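Teaching a two-arm cell to bag fruit by hand control

Written by Rasa Raudsepp
Last updated 13th November

This guide covers recording demonstrations for the fruit bagging task on the two-arm cell at Saltville. It assumes the arms are already bolted down, powered and calibrated, and that you have driven them at least once. If you haven't, do the single-arm cup exercise first and come back.

The task is simple to say. There is a plastic basket with fruit in it and a thin plastic carrier bag. The arms open the bag, move the fruit from the basket into it and leave the bag standing. Recording it well takes more patience than you would expect, mainly on account of the bag.

What you need

The two-arm cell with both wrist cameras and the fixed camera running.
The pair of hand controllers. Each one drives the arm on its own side.
A mesh basket, low enough that a gripper can reach the bottom.
Thin carrier bags with loop handles. Buy a full pack of the same kind.
Mixed fruit. Real fruit is fine for a day or two, then it goes soft.
The foot pedal, which starts and stops a recording.

Step 1. Check the arms and cameras

Home both arms and look for the green light on each wrist. Open and close each gripper three times from the controller. The fingers should follow your hand without a visible delay. If one side lags, restart the Tkachenko bridge before doing anything else. Restarting it in the middle of a session changes the zero position slightly, and you will have to throw out the episodes on either side of the restart.

Bring up all the camera views on one screen. Wipe the wrist lenses. Check that the cable sleeves have enough slack for the wrist to turn both ways. A cable that pulls tight at the end of a reach will tug the gripper off line, and the policy will learn the tug.

Step 2. Set the start position

Put the basket on the floor of the cell where both grippers can reach it. Fill it with fruit of different shapes. We like at least one long piece, one small round one and one that is bigger than the gripper would prefer. Don't line them up.

Drape the bag over the basket. Crumple it in your hands first, then drop it. A bag laid out flat with its handles to the back is easy to pick up, but the robot will never meet one like that at Skakstead, where bags come off a hook in any shape. Change how it falls for every episode. Some of the fruit should be under the plastic and some should be showing.

Back both grippers off to the sides of the basket with the fingers open, and step away from the cell.

Step 3. Open the bag

Press the pedal and wait for the tone. Then:

Take hold of the bag with whichever arm has the clearer approach. Grab a handle or the rim, never the middle of the film.
Lift it clear of the basket and bring it over open floor.
Bring the second gripper to the opposite side of the rim and pinch one layer only. Watch the wrist view on that side while you close.
Pull the two grippers apart slowly until the mouth opens, then set the bottom of the bag on the floor.

Pinching two layers is the most common mistake. The bag looks held, but the mouth will not open. If it happens, let go, move the gripper a little way along the rim and try again in the same episode. Keep these recoveries. Fares Rizk went through our early recordings and cut them all out to make the set look tidy, and the policy trained on that set froze every time it caught two layers. We put them back in.

Step 4. Move the fruit

Pick whichever piece is nearest the top. Close the gripper just enough to lift it. Soft fruit shows finger marks quickly, and a marked banana looks different to the camera by the end of the session.

Carry the fruit over the mouth of the bag, lower it inside and open the fingers once they are below the rim. Dropping from above is faster, but a round piece can hit the rim and fold it shut. Use the other arm to steady the bag or hold the mouth open while you do this. The two grippers will be close together here, so move one at a time if you are new to it.

Leave long pieces until last if you can. Pick them up near the middle and turn the wrist before you get to the bag, while there is still room.

When the basket is empty, release the bag, back both arms out to the sides and press the pedal again.

Step 5. Mark the episode

The recorder asks for one of three marks: good, recovered or bad. Use good when there was no regrasp. Use recovered when something slipped and you fixed it. Use bad when fruit ended up on the floor and stayed there, when the bag tore, or when a hand came into the cell. Bad episodes are kept on disk but left out of training.

Do the marking straight away. Going back through an afternoon of recordings that all look alike is slow work.

How many to record

Our July set had 235 episodes. The policy trained on it could open the bag on most tries but was poor at round fruit near the basket wall. The current set has 765, recorded by three people, and it is the one running on the Sandstead demo cell. Having more than one operator helped. Each person has habits, and with a single operator the robot copies them closely, including the pauses.

Stop when your hands get tired. Tired demonstrations are jerky, and you will see the same jerks come back out of the robot.

Common problems

The bag follows the gripper after release. The film clings, mostly in dry weather. Open the fingers fully, wait a moment and draw the gripper straight up.

The wrist view is full of plastic. This is normal during the opening step and the policy copes with it, as long as the fixed camera still sees both grippers. If your own view of the rim is gone, back off a little and come in from a different angle - don't guess.

The bag catches on the wrist hardware. Stop moving, open the gripper and rotate the wrist away from the fold. If it is still hooked, end the episode, mark it bad and free the bag by hand with the arms disabled.

The basket slides. Press down less when picking. We tried tape under the basket and took it off again, as the robot then pushed hard enough to move any basket that wasn't taped.

The two arms touch. A light touch is all right and can stay in. If either arm faults, home both and start over.

Views from the cell

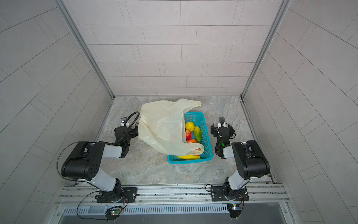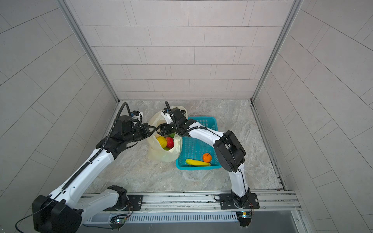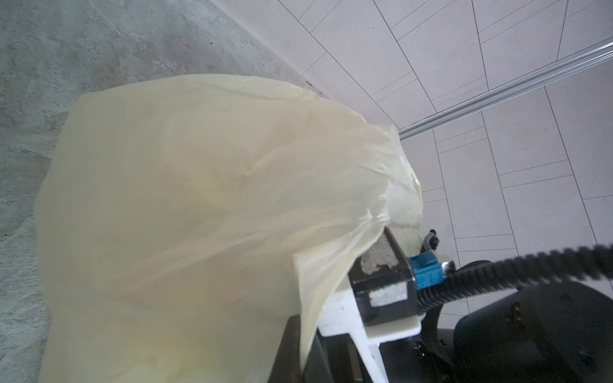 Fruit bagging on the two-arm cell. First: bag draped over the basket, one gripper on either side. Second: bag upright on the floor, with an orange and a banana in the basket. Third: wrist camera view with the bag across much of it.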